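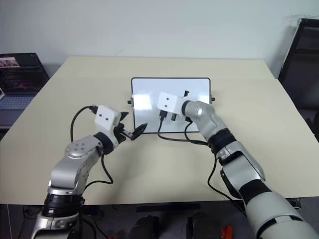 Slide 1. Charging board on the table, one plug out, cables down.

Speaker notes: Cables at the Desk
Session at the Lustia office, 18 minutes plus questions

Start with the slide up. Give people a few seconds to look at it before talking.

Good morning. I'm Hakim Pangaribuan and I look after desks and meeting rooms for Ghaffari. My subject is cables, mostly charging cables, and where they go when you are not using them. I'm going to stay on this one picture for most of the talk.

The white board in the picture stands upright on the table, with small connectors and plugs mounted on its face. One has a cable running down from it to the tabletop. Another plug is off the board, with its own black cable looping behind it.

Ask the room: who has a drawer of chargers at work? Wait for hands. Who could say what each one belongs to? Wait again.

We emptied the drawers on the second floor at Trurnier in September. Four drawers, 431 cables. Rok Nedeljković sorted them on the floor of the big meeting room over two afternoons. More than half had no device left in the building. Several were in good shape and had been replaced with new ones by people who didn't know we had them. (Don't go into what was spent. It came up last time and used up the questions.)

Point 1. Stand it up.

A flat tray of plugs becomes a pile in a week. On an upright board you can see an empty place from your chair. The board should be light and the plugs dark, as on the slide. A black plug on a black panel is hard to find in the evening. Keep it where you can reach it with one arm while seated.

Point 2. Watch where the cable falls.

Point to the cables on the table in the slide. Black cable on a pale tabletop is easy to see, and that helps. On a dark desk, use a light cable or lay a strip of pale tape underneath. Let the cable come straight down from the plug and then turn it once, to the side you don't write on. If it crosses in front of the laptop you will catch it with your sleeve.

Leave slack. At Trurnier we cut things too fine and people were pulling on the plug every time they moved a phone. We went from short leads to 900 millimeter ones and the complaints stopped. Longer than that and it reaches the floor.

Point 3. Hold the plug, never the cord.

Everyone has been told this and most of us still pull the cord. Hold the plug by its body, line it up, push straight. With your other hand, steady the board, especially if it is free-standing. If the plug doesn't go in, turn it over and look at it. Don't wiggle it.

Demonstration here if the sample board has arrived. Majdi Geagea has the spare. Let two or three people try it. If there is no board, skip to point 4.

Point 4. Label both ends.

One label near the plug, one near the device end. Write the device, not the person. People change desks. Sugeng Jugah wrote names on his whole set and then moved to Jidemby, and we were still hunting for "Sugeng's charger" the next spring. Pencil on paper tape lasts longer than marker on plastic.

Point 5. One check a month.

Pick a day and keep to it. Look for bent tips, split jackets and anything that gets hot. Damaged ones go in the electrical waste box the same day. Do not put them back in the drawer "for now."

Likely questions

Wireless pads? Fine for phones. The pad still needs a cable, so the same points apply.

Who pays for the board? Your own floor budget. Yoga Raju has the order form.

Can it go on the wall? Yes, if the wall is yours to drill. Check with the building first.

Leave slide 1 up during questions. The handout is one page, by the door. Collect the sign-in sheet before people go to lunch.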